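The Last Bus to Pledutton

I got off at Fluronby by mistake, and I blame the sandwich. I was so busy picking out the pickles that I heard "Flu" and jumped up like the seat was on fire. By the time I'd wiped my hands the bus was gone, along with my good umbrella!

So there I was at dusk in May, in a town with 3,197 people (it says so on the sign) and one bench. The next bus was in three hours. I sat down and started thinking about my aunt's house, the way you do, and all the stuff I'd have to sort once I got there. 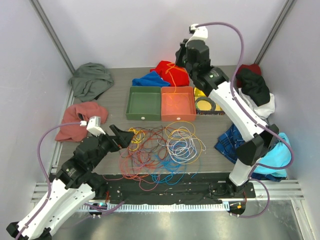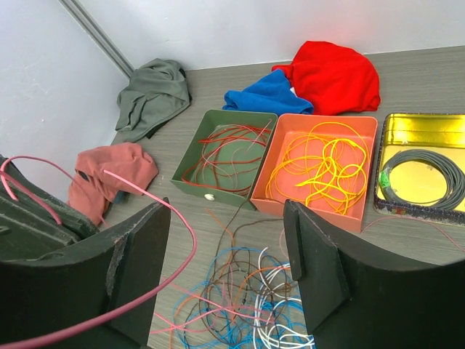
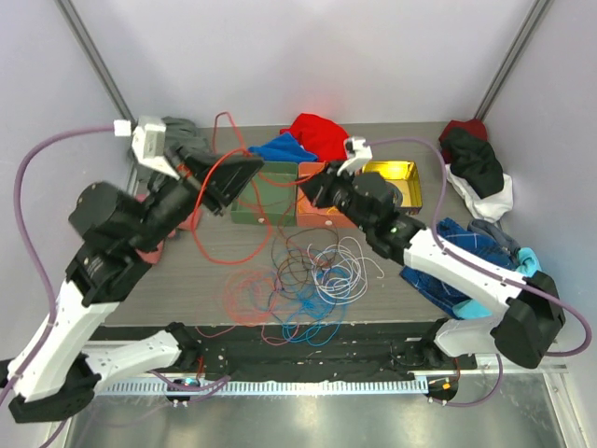

Wire, yellow and white and blue and red, all in one heap.
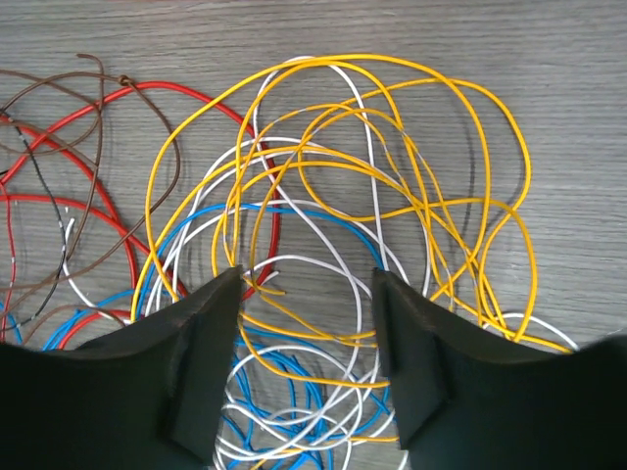
Part Two: The Bench

A dog came by first, a big brown thing with PUGH on its collar. It sat on my foot and wouldn't budge. I gave it the pickles, and wow, that dog loved pickles.

We waited together until the streetlights came on, all six of them. Then the bus came wheezing up the hill, the same driver at the wheel, and he opened the door and held out my umbrella.

"Pledutton?" he said.

I looked at the dog. The dog looked at the umbrella.

"Two, please," I said.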